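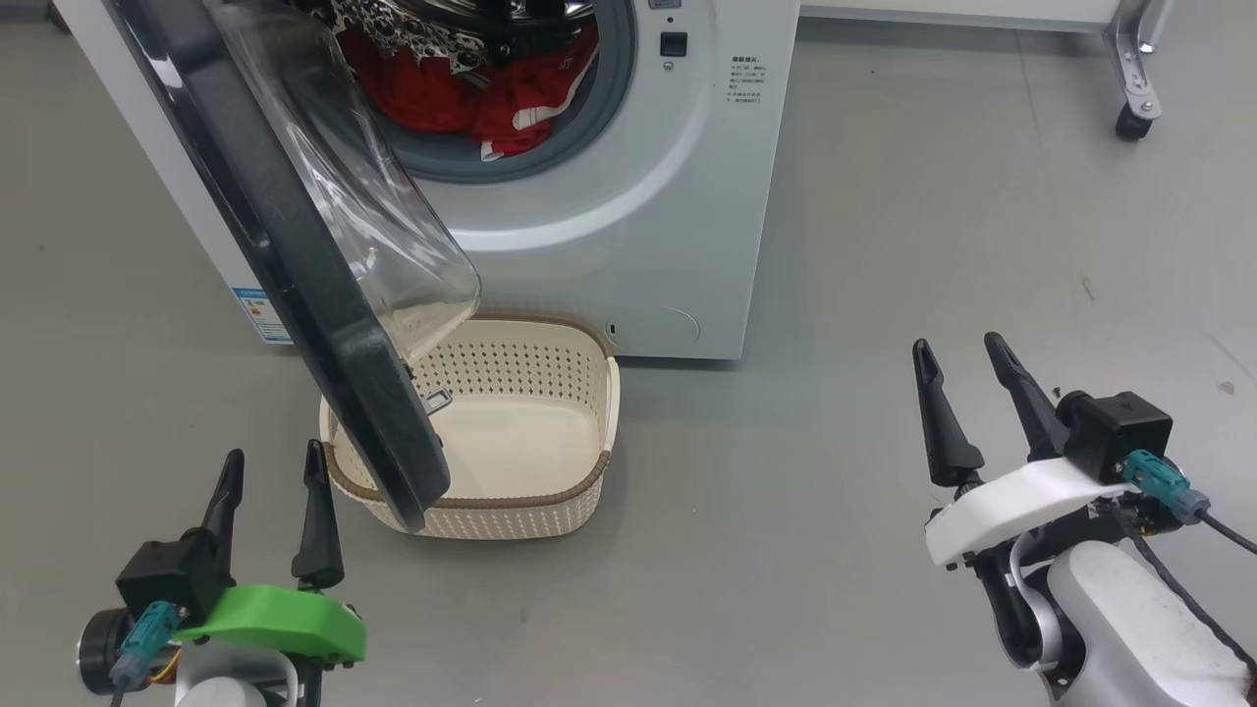
Edmund Ziółkowski
Lead, Manipulation Software, Brestidora

Software Engineer, Perception and Motion Planning (2 positions)

Location: Akville, with occasional travel to Polberg
Type: Full-time, permanent
Reports to: Lead, Manipulation Software
Posted: 2022-03-14

The group

Brestidora writes control and planning software for two-armed household robots. The Akville office works on tasks that involve cloth. At the moment that means laundry: moving it between a basket and a front-loading washing machine, with the door open or closed at the start and the basket wherever someone has left it. The Polberg office builds and maintains the arms and looks after the low-level drivers.

Most of our software lives in one code base called Ki. Ki takes camera streams and joint states, keeps an estimate of what is around the robot, picks a next action, plans the motion for both arms and runs it under force limits. It is written in C++ and Python. The planner, the cloth tracker and the record and replay tools were written here. We use outside libraries for collision checking, linear algebra and message passing, and we don't intend to replace them.

We are hiring two engineers. The first position is mainly perception, the second mainly planning. There is a good deal of overlap and we will look at applicants for both unless you tell us otherwise.

The problem

A washing machine is an awkward thing to plan around. The opening is round and the part you want is behind it. Once a gripper is past the gasket the head camera loses most of it, and the wrist camera sees steel, cloth and its own fingers. The drum is reflective, so depth readings from inside it are poor and sometimes missing altogether. The drum also turns when it is pushed, which means that a pose taken before contact can't be trusted after it.

The door is a separate difficulty. It swings on one side and takes up space that one of the arms would like to use. Its window is curved and clear, and the depth estimate tends to go straight through it to whatever is behind. Ki currently handles this by fitting a door model to the rim and ignoring any depth that falls inside the rim. That works when the rim is in view. When the basket or a forearm hides part of it, the fit drifts, and the planner is then working against a door that is a few centimetres away from the real one.

Cloth adds the usual trouble. Items tangle. A grasp on one piece often brings a second piece with it, or pulls a sleeve over the rim where it catches. We don't try to model the full shape of the cloth. Ki keeps a rough volume with colour and a set of candidate grasp points, each with a score, and throws most of it away after every pull.

The present system finishes a full unload without help in 57 per cent of logged runs. The failures fall mostly into three groups: items left at the back of the drum, items dropped between the machine and the basket, and planner timeouts when both arms want to be in front of the opening. The first two are the concern of the perception position. The third belongs to planning.

Position A: perception

You will own the part of Ki that turns images and depth into a model the planner can use. The work in the first year will include:

Combining head and wrist views into one estimate of the machine, the door and the basket, with an honest measure of error on each.
Replacing the current door fit with one that copes with partial views of the rim.
Detecting whether anything is left in the drum. This has to be reliable for small dark items as well as large bright ones.
Detecting how many items came out with a grasp, from wrist images and from force readings.
Camera-to-arm calibration that can be checked quickly at the start of a session and that reports a fault when a bracket has shifted. 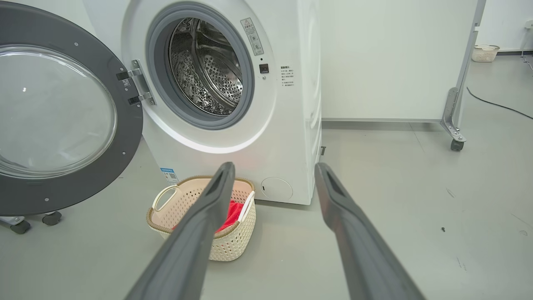

Labelled data exists for all of these except the last. It is uneven. The drum set is large and fairly clean, the item-count set is small, and the door set was labelled under two different conventions that have never been merged. Expect to spend part of your first months on that.

Position B: planning

You will own the motion planner and the layer above it that decides which arm does what. The work in the first year will include:

Reaching through a round opening with a margin that depends on how sure perception is about where the rim lies.
Planning for two arms in a tight shared space. Today Ki locks the space in front of the opening and gives it to one arm at a time. This is safe and slow.
Replanning during a pull, when the load on the wrist changes or the drum turns.
Moving the cloth from the opening to the basket without dragging it over the basket rim.
Bringing the worst-case planning time down. The median is fine. The long tail is what stops runs.

Bereket Mamo wrote most of the present planner and is moving to the driver group in Polberg in July. He will be available for handover until then and for questions afterwards. The code is commented and has tests, though the tests for the two-arm case cover less than they should.

Shared work

Both engineers will run their own code on the robot. We have three cells in Akville and time on them is booked by the half day. You set up the cell, run the trials, tag the logs and put the laundry back. Every change to Ki that touches motion goes through replay against stored logs, then simulation, then a short set of trials on hardware at reduced speed. Lemlem Yilma maintains the replay tools and decides what counts as a pass. Reviews are done in writing and are usually returned within a day.

Simulation is used for collision and timing checks. We don't use it to judge grasps on cloth. The gap is too wide at present, and an engineer who wants to close it would be welcome to try after the first year.

What we need

A degree in engineering, computer science, mathematics or a related field, or the same level of skill gained by working.
At least three years of writing software that other people had to rely on.
Strong C++ or strong Python, and enough of the other to read it and fix it.
Working knowledge of rigid body transforms. You should be able to find a wrong frame in someone else's code without being told that it is there.
For Position A: camera geometry, calibration, and experience training and testing image models on your own data.
For Position B: sampling-based or optimization-based motion planning, and some practice with arms of six or more joints.
Clear written English. Design notes are kept with the code and are read by both offices.

Useful but not required

Force or impedance control.
Deformable object tracking in any form.
Time spent on real hardware, including time spent finding out why it stopped.
Experience with large log stores and the tools needed to search them.
Profiling and real-time scheduling on Linux.

A background in laundry machines or appliances is not needed.

Conditions

Salary is set by grade. Both positions are open at the intermediate and senior grades, and the range for each is sent to applicants before the first interview. Benefits include extended health coverage, a pension plan and four weeks of paid leave. Work on the cells must be done on site. Other work may be done from home - in practice most of the team is in Akville for more than half the week. Travel to Polberg is expected a few times a year and is paid for.

Applicants must be able to work legally in the country at the start date. We can support a permit application for the senior grade only.

How to apply

Send a resumé and a note of no more than 2 pages to Mitiku Lencho in the Akville office, through the applications form on our careers page. State which position you are applying for, or both. In the note, describe one piece of software you wrote that failed on real equipment, how you found the cause, and what you changed. We give this more weight than the resumé. Code samples are optional. If you send one, pick something short.

The process has three steps: a call with me, a technical interview with Lemlem Yilma and Bereket Mamo, and a day on site. The day on site includes a paid exercise using recorded logs from a cell. No preparation is needed for it and no work is set to take home.

Questions about Position A may go to Uldis Jõgi, who is looking after the perception code until the position is filled. Questions about Position B may go to me. Applications are read as they come in, and both positions stay listed until they are filled.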